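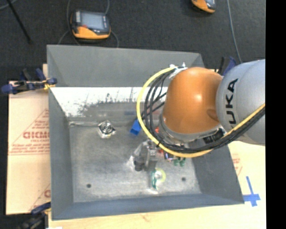
From: the Gitotum shop list
Date: 2018-10-03
Subject: Re: [gitotum-build] Bin picking cell, cable loop and glare

Replying to the questions below in order. The original message is quoted first so people who missed it can follow.

> I've been reading the cell thread since September and I have an
> arm of my own at home now, much smaller than the one at the
> shop. I want to do the same thing: parts in a metal bin, gripper
> comes down from above, picks one, drops it in a tray.
>
> Three questions. First, the cables. Mine are zip tied tight along
> the arm and the wrist joint pulls them every time it goes past
> a half turn. Do you leave slack, and where?
>
> Second, how is the bin held down? I used double-sided tape
> and it lasted one evening.
>
> Third, the camera loses parts near the back wall. I thought it
> was my lens. Does the shop cell do this too?
>
> Also, is the Pluledgate code usable on a small arm, or does it
> assume the KUKA?

Cables. Leave slack at the wrist, and leave more than looks right. We run one wide loop out around the side of the orange joint and back over the gray link, with the yellow cable on the outside and the black ones following it on the inside. It is tied at the top of the loop and then left alone until it gets back to the link. We had it tied in the middle as well at first, and that was the tie that kept snapping. To size yours, turn the wrist by hand (power off) to both ends of its travel and watch where the cable goes tight. Add to that.

The downside is that the loop hangs out past the joint, so when the arm goes down into the bin the loop comes down too. It blocks the fixed camera's view of part of the floor. We take the picture with the arm parked and don't trust anything seen while it is down there. You also have to count the loop as part of the arm when you set your clearances. I did not, and it caught on the rim twice in one night.

Holding the bin. Clamps on the rim, the blue-handled kind with pads. Put them where the handles can't meet the arm, and then run the whole path slowly to check. Ours are placed to suit the way the arm comes in from the right, so don't copy the layout. Tape is fine for marking a position on the table. It won't hold a bin when a finger drags on the floor of it.

If you take the clamps off, redo the bin position in the software when you put them back. A couple of millimeters doesn't matter in the middle, but it does matter along the walls.

Camera. Yes, the shop cell does this. The bottom of the far wall throws back a bright white band, and there are patches of glare on the floor, one near the center and another toward the near side. Small shiny parts are the worst. Clear or see-through parts come second. The blue block is found nearly every time, so I use it when I want to know if a problem is in the vision or in the motion.

Things I tried on the glare:

Scuffing the floor with an abrasive pad, 80 grit. This helped some, but it leaves its own pattern of scratches, and the edge finder likes those.

Shorter exposure. Helped with the bright band, but the dark green parts went missing.

Moving the lamp. This did the most. Ours was straight overhead and is better off to one side.

I have not painted the bin. Someone on the list suggested matte gray primer, and I think it would work until the gripper wore it off.

The two holes in the floor confuse the software as well. It took them for round dark parts and went after them. I masked them out by position, which is another reason to keep the bin from moving.

Code. Pluledgate doesn't care which arm it is. It puts out a grasp point and an angle, and you write the piece that talks to your controller. The part that does assume our setup is Trolance, the path planner, and there the reach and the bin depth are fixed numbers near the top of the settings file. The depth check is the one called hettiarachchi in the code. Set it before you run anything, and start with a large margin.

For numbers, my last logged run was 500 attempts with mixed parts. 188 of the misses and bad grasps in it were within a hand's width of a wall. After I moved the lamp I only had time for a short run of 24, so I won't claim anything from that yet.

Keep the pendant in reach when you try it at home, and do the first few picks at the slowest speed you have. If you post your gripper finger dimensions I can tell you if ours would be close enough to reuse the same grasp settings.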